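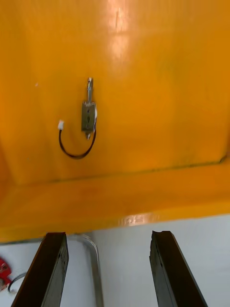 Unit 6 handout: Good practice in robotic handling of recovered electronic parts

Purpose and scope

This handout supports the practical component of the unit and is to be read before the first laboratory session in July. It covers the house rules for two-finger robotic handling of loose electronic parts: bare circuit boards, solenoid locks, wiring bundles, terminals and small connectors. The rules apply to all work done in the Cuesta laboratory and to placements at the Tumby parts depot. They do not replace the site induction or the risk assessment for the cell, both of which must be signed before a student may enable the arm.

The terms "must" and "should" are used in their ordinary standards sense. A departure from a "must" requires written approval in advance. A departure from a "should" is entered in the session log with a short explanation.

1. Before the arm is enabled

1.1 The operator must confirm that the emergency stop is within reach and has been tested during the current session.

1.2 Any board carrying large electrolytic capacitors must be treated as charged until it has been discharged and measured by a person authorised to do so. The arm must not be used to test, bridge or short a component.

1.3 Finger surfaces should be inspected for chips, notches and embedded debris. Worn fingers are recorded by serial number and replaced at 900 operating hours, or earlier where the wear affects the grip.

1.4 Glossy bins and crates are permitted, but the operator should review the wrist camera view before the first pick. Glare from overhead lighting can be mistaken for an edge or a label by the detection software, and the lights over the cell may be dimmed accordingly.

2. Approach and grip

2.1 A circuit board must be gripped by its bare edge or by a designated grip zone. Fingers must not close on capacitors, terminal blocks or connector headers, even where these offer an easier purchase.

2.2 Where a board has an irregular outline, the approach angle should be chosen so that both fingers meet parallel sections of the edge. Central openings and mounting holes are not grip points unless the part sheet says otherwise.

2.3 The descent speed over a populated board must not exceed 70 millimetres per second. The final closing movement is made at the lowest speed setting.

2.4 Where one finger must pass above components to reach its position, the operator must verify the clearance in the side view. The wrist camera alone is not sufficient for judging height.

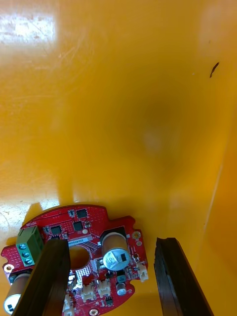 Mizuno objected in the draft review that clause 2.4 would slow down every pick from a deep bin, and asked whether a fixed clearance value might be accepted instead of a visual check. The clause was retained. A fixed value is reliable only where the height of the tallest component is known, and mixed bins give no such assurance. Students placed at Tumby may apply for an exemption for single-type bins.

3. Wired parts

3.1 A part with attached leads must be lifted by its body. Lifting by the wire is prohibited, including for parts of very low mass.

3.2 The full run of the wire, including any plug at its free end, should be visible to the operator before lifting. If a lead passes beneath another item, that item is moved first.

3.3 Crimp terminals and bare ends must be kept clear of neighbouring boards when the part is set down.

3.4 Labels wrapped around a wire bundle are part of the record and must not be removed or covered.

4. Trays and placement
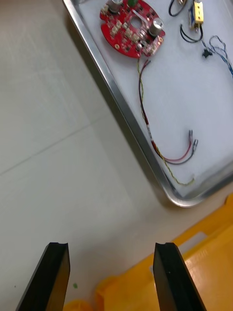
Kiyoshi Mizuno

Metal trays are widely used for sorting because they are rigid and easy to clean. They are also conductive, and a liner must therefore be in place before any board is set down. The Plunidton procedure, which we follow with minor changes, calls for a new liner at the start of each shift. Ordinary white paper does not provide static protection, and static-sensitive stock must go on a dissipative mat.

Parts should be laid out with space between them for both fingers to open fully. I would add that a tray set at an angle to the arm is acceptable provided its position has been registered – the software does not require square alignment, although many operators prefer it. Raised rims are a common cause of collision and must be included in the cell model.

5. Records

5.1 Each session is logged in Clirnum under the student's own account. The log must state the part type, the number of attempts and any contact with a component other than the intended one.

5.2 A dropped part is reported whether or not damage is apparent. Of the 1,755 picks logged by the previous intake, 13 were entered as drops. Late entries are accepted until the cell is shut down for the day.

5.3 Parts dropped on the floor must not be returned to the tray until they have been inspected by hand.

Preparation for the laboratory

Students should bring a completed part sheet for one board and one wired component, with the grip zones marked on each. The sheets will be checked at 9:15 am, before access to the cell is granted.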